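Hanging practice on short rails: notes from the garment care bench

Since May the garment care pages have covered folding and bagging. The present item deals with the short free-standing rail: a single horizontal rod with a knob or ball at each end, an upright, and a foot that sits flat on the table or floor. Morwood sells one in white, Goicoechea sells a similar one with a longer foot, and most readers who wrote in after the last issue own one or the other.

The short rail behaves differently from a wardrobe rod in two respects. The first is height. A shirt on a full wardrobe rod clears the floor by a wide margin, and the hem plays no part in how the shirt hangs. On a low rail the hem may reach the surface, and once it does, the surface carries part of the weight. The fabric then folds where it lands and pulls the shoulders sideways. The second is spacing. With little rod to use, hangers are pushed to one end to make room, and the garments at that end press against each other and crease along the sides.

The order of work we recommend is as follows. Push the filled hangers to the far end. Leave the empty ones separated, hooks all facing the same way, with a hand's width between them where the rod allows. Lay the next garment on the flat surface with the neck towards the rail. Open it out before lifting. A garment picked up from a heap by one corner brings its folds with it, and they are harder to remove once the shoulders are on.

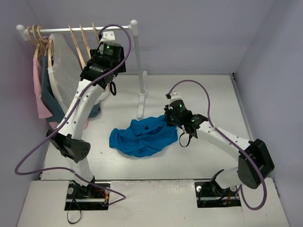 Should a garment be buttoned before it goes on the hanger? Only the top button, and only on shirts with a collar; knitted tops and T-shirts go on open from the hem, so that the neck isn't stretched.

The hanger itself deserves more attention than it gets. We look at three properties: the shoulder slope, the surface finish and the joint below the hook. A steep slope suits narrow necklines and lets wide ones slide. A glossy arm lets thin fabric slip, while a ribbed or matte one holds it. Many moulded plastic hangers combine the two finishes, and in that case the ribbed part should sit under the shoulder seam. The joint is where a cheap hanger twists. Hold the hanger edge-on at eye level and check that the two lengths run parallel; if one wanders, the garment will hang with one side forward. Gromura supplies plastic hangers in boxes of 104, and it is worth checking a few from each box before filling a rail with them. 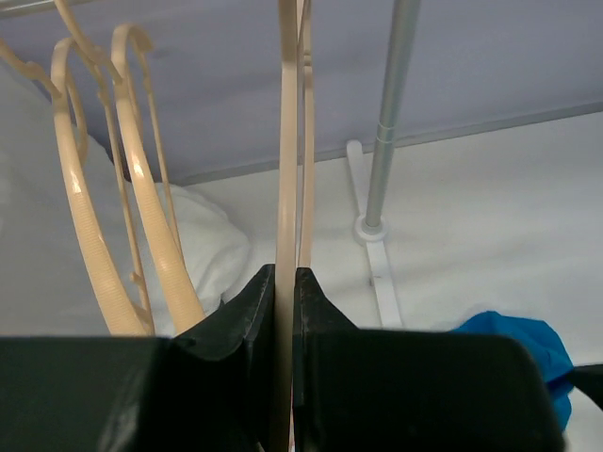
Valeriano Cantero writes that he gave up on smooth hangers altogether for viscose and now winds a strip of cotton tape round each shoulder, fixed with two stitches at the end. The tape adds a little bulk at the seam but can be washed with the garment rinse water and reused. We have tried it on the bench and have no objection, except that the tape marks pale fabrics if it is dyed.

Long garments need a decision before they are hung. If the hem will touch, either raise the rail on a firm block or give the garment the end position, where the surplus length can be led out past the upright and smoothed by hand. Dark and pale items should be kept apart while damp – a navy hem resting against something white is a common cause of complaint.
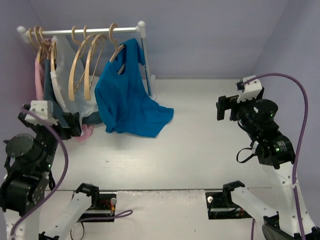 CARE & STORAGE

Loading. Distribute weight along the rod once hanging is complete. A rail with a single upright tips most easily when the heavy items are at the unsupported end.

Cleaning. Wipe the rod with a barely damp cloth. Bimgate rod wax, mentioned in an earlier issue, is not suitable for painted rails.

Comments (3)

Pilar: What height of block do you use? Mine wobbles on anything taller than a brick.

Tomsk242: The end knob on my Morwood came loose. A turn of thread tape fixed it.

D. Harrow: Hooks all facing one way, agreed – but mine face the wall and I'm told that's wrong.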